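Home | Workshop Notes | Opinion | Archive | Contact

Look after the wheels first
Stelios Galanis

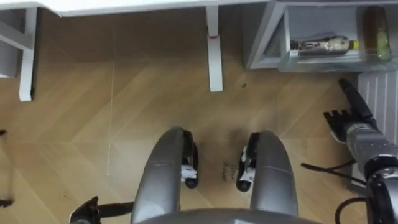 When people ask me how to look after a two-armed mobile robot, they want to talk about the arms. I understand it. The arms do the work and the grippers get the attention. But after 257 service visits, most of them in the Kerport and Illach area, I would put the base at the top of every checklist.

Of those visits, 133 came down to the wheels or something near them. Hair round an axle, grit in a caster, a bracket screw backed out by half a turn. The owner had usually spent a week recalibrating an arm that was fine. If the base sits 2 mm low on one side, the gripper at full reach will miss, and no amount of work at the shoulder will put that right for long.

The other thing I check is cable. A loose end near the floor will find a wheel sooner or later. Tie it back to the arm, leave enough slack for the joint to turn through its full travel, then drive the arm slowly to both ends and watch.

I know the argument against. Drillis sells a yearly contract and tells customers to leave the covers alone until June. Goh says much the same. I think that is bad advice. Wheels want looking at every 80 hours, by whoever uses the machine, with a torch and a pair of tweezers. It takes less time than a cup of tea -- and it needs no training to speak of.

Leave the joints to the engineer by all means. I would still like to arrive and find the casters clean.

Recent posts
Do you need a spare gripper?
Floor joints and small wheels
What I carry in the van
Reading a service contract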